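Galtier desk power notes

README for the shared desk folder. Covers power strips, cables, plugs, labels, and what goes where at the Galtier office. Written fast, will clean up later. If something is wrong just fix it in the file.

Last big edit: 25 September 2022

What's in the folder

inventory.csv — one row per strip or loose cable
desks.csv — which desk has which strip
labels.txt — text for the label printer
retired.csv — stuff we took out, do not put back
README — you're in it

Why this exists

We moved desks in May and half the strips ended up in the wrong rooms. Two people bought new ones while there was a box of good ones in the closet. So now there's a list. Keep it up to date or we're back to the box.

Scope

Strips on desks and in the closet. Laptop chargers are out of scope, people look after their own. Monitor cables are in a different folder (Plamura set it up, ask them for access). Wall outlets belong to the building, email the front office.

Names we use

The three rooms are Plamura, Yeon and Winar, same as on the doors. Plamura is the team room, Yeon is the long room with the windows, Winar is the small one by the stairs. Galtier is the whole office. Please don't write "back room" in the csv, everyone means a different room.

inventory.csv columns

id — what's on the sticker, e.g. Y-08
room — Plamura, Yeon, Winar, or closet
sockets — how many on top
socket_type — see below
switch — yes / no / per socket
color — white, black, gray, other
plug — same codes as socket_type
cable_m — length in meters, tape measure, don't guess
state — ok, check, retired
note — free text, keep it short

Blank means not checked yet. Don't fill in "n/a", it breaks the filter.

Socket types

CN — combined two-pin and angled three-pin
US — two flat, with or without ground
EU — two round
MIX — anything universal looking

Most of what we have is CN becuase it came over with the first shipment of desks. The US ones are newer. MIX strips are being phased out, the grip on the plug is poor and things fall out when you bump the desk. If you find one, set state to check and bring it to the closet.

If you're not sure, write the code with a question mark. Somebody will look.

Where we are right now

Yeon: 8 strips, all entered
Plamura: 6 strips, all entered, cable lengths missing on most
Winar: 5 strips, entered, sockets not checked
Closet: one left, white CN strip

Total 20. If your count comes out different, look under the desks by the window in Yeon before you change anything.

How to add a strip

Unplug it. Everything off it first.
Lay it flat on a clear table, sockets up, whole cable out where you can see it.
Look over the housing. Cracks, brown marks, loose socket covers — state is check.
Look at the cable at both ends. That's where they go.
Look at the plug, prongs straight.
Switch should click and stay put.
Measure the cable from housing to plug.
Print the sticker, put it on the underside. Not on top, they peel off there and gum up the switch.
Add the row. Save. Tell the channel.

Takes a few minutes each. Do a batch if you can, the label printer is slow to wake up.

Cables

Loose loops please. No tight wraps around the strip, no knots, no tape. The velcro ties are in the top drawer in Winar. When it's on a desk, run the cable down the back leg and clip it. Don't run it across the walkway in Yeon, even under a mat.

Don't plug one strip into another. We found it done in Plamura after the move and it had a heater on the end. If the cable doesn't reach, ask for a longer one, there's a line for it in the wish list at the bottom of desks.csv.

What goes on a desk strip

Laptop, monitor, lamp, phone charger. Fine.
Kettle, heater, toaster — no. Kitchen wall outlets only.
Label printer — ok, but unplug it after.

Keep drinks off the side of the desk where the strip is. If one gets wet it comes off the desk and gets retired, even if it seems fine the next day.

Retiring

Move the row from inventory.csv to retired.csv, add the reason. Put a strip of red tape over the sockets so no one picks it back up. E-waste bin is downstairs. Don't reuse the id, next one gets the next number up.

Known problems

A few stickers in Winar were printed with the Yeon letter. The id in the csv is right, the sticker is wrong. Reprint when you see one.

cable_m has a couple of rows in feet. Anything over 5 is suspicous, measure again.

color is pretty useless as nearly everything is white. Leaving it in for now.

switch column: older rows say "1" where they should say yes. Same thing.

desks.csv still lists a desk in Plamura that got moved to Yeon. Its strip went with it. Row needs fixing.

To do

Cable lengths for Plamura
Sockets check for Winar
Reprint the bad stickers
Decide if spares need their own file
More velcro ties

Using the lists

Internal, copy what you want. If another office wants the column layout, go ahead and send it, leave out the desk rows. No warranty on any of it, and if a strip looks off to you then unplug it and don't wait for the csv to agree.

Changes

Added retired.csv, split out from inventory
Dropped the "brand" column, half the labels are too small to read anyway
Added socket type codes
Room names changed to match the doors

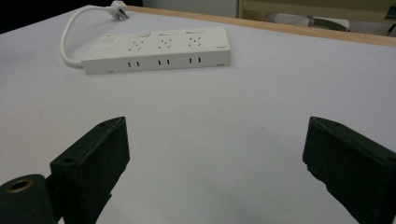 Type CN: white strip, three sockets on top, switch panel near the left end, cable and plug laid out.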